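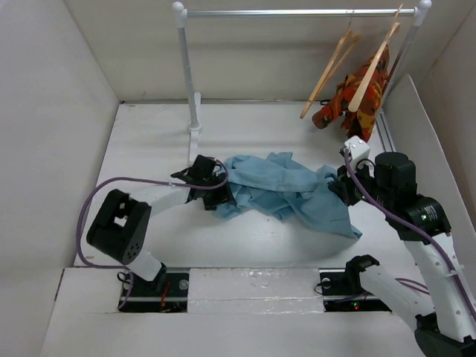
Shirts that go back on the rail wrinkled do not get borrowed, according to Oona Manninen, and she would like people to take a minute with them before they hang them up. Her comment came in after last month's notice on returns at the Vatside clothing library, and several other members wrote in to agree.

The library, on Vosley Street in Jatitz, has changed how returned clothes are handled. From December, everything that comes back will be laid out on a table, smoothed flat and checked before it goes on a hanger. Until now members hung up their own returns on the way in, and the clothes stayed that way until the next person took them down.

The new rules were sent to members on 23 November 2024. They cover shirts, blouses, jackets and dresses. Knitwear will be folded and kept on the shelves at the back, where it has always been, because hangers stretch the shoulders.

Vatside now has 3,000 pieces of clothing on its list. Members can borrow up to three at a time and keep them for 14 days. There is no change to either limit. Late returns will still be charged at $3 per item, and the charge will still be dropped for anyone who calls ahead.

Aidan Ó Súilleabháin runs the front desk and wrote most of the new instructions. He said the trouble was mainly with thin cotton shirts and loose summer tops, which come back twisted up in the bottom of a bag.

"A jacket can stand a lot," he said. "A light shirt gets one bad crease down the front and people pass it over. We had some very good ones that had not gone out since spring."

Members are asked to do the following when they bring something back:

Empty the pockets. Close the top button, or the zipper if there is one. Lay the piece face down on the table and pull the sleeves out to the sides. Smooth from the collar to the hem with the flat of the hand, then turn it over and do the same on the front. Put the hanger in from the bottom, not through the neck.

The last point drew the most questions. Ó Súilleabháin said pushing a hanger down through the collar is quick, but it pulls the neckline out of shape, and on T-shirts the damage is permanent. He has added a drawing of the right way to the sheet on the wall.

Anything with a stain, a missing button or an open seam should go in the bin marked Repairs. It should not be hung up, even if the damage is small. Castillo, the alterations shop two doors down, will collect the bin once a week and do simple mending at a reduced rate, paid for out of the late charges. Larger repairs will be looked at one by one. The shop has asked that loose buttons be pinned to the garment and not left in a pocket.

The rails will also be rearranged. Plain shirts will be grouped by color and patterned pieces will have a section of their own. At present everything is sorted by size only. Sizes will be marked on a tag around the neck of the hanger, and members should put a piece back on a hanger with the matching tag.
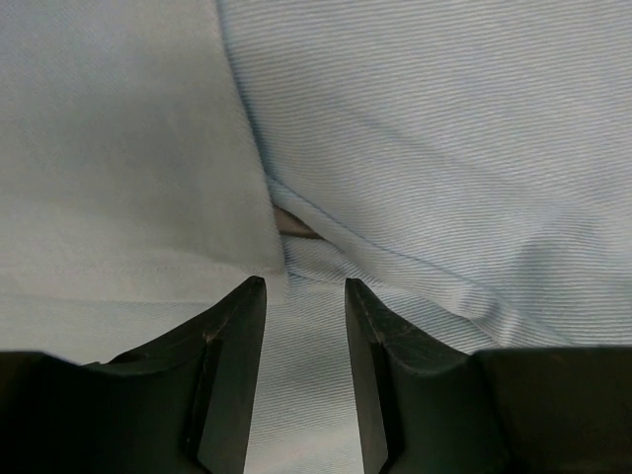

Layers of light blue fabric.

Some members had asked whether clothes should be ironed before they are returned. The answer is no. Irons set too high have scorched a few pieces over the years, and the library would sooner do its own pressing. Washing is still expected, with no fabric softener, and everything must be fully dry. Clothes that come back damp will be handed back to the member to finish drying at home.

Manninen, in the same comment, asked for a second table near the door, saying the one at the back is hard to get to when the place is busy. Ó Súilleabháin said he had measured the space and a narrow one would fit if the shoe rack moved to the other wall. He hopes to have that done before the winter coats go out on display.

A short evening session on folding and hanging will be held at the library in December for anyone who wants to practice. It will also cover fitted sheets, which are not part of the collection but come up every time. There is room for 12 people and it is free to members. Names can be left at the desk.

The library will be closed for one day while the rails are moved. Returns due on that day can be brought in the day after with no charge. The date will be posted on the door.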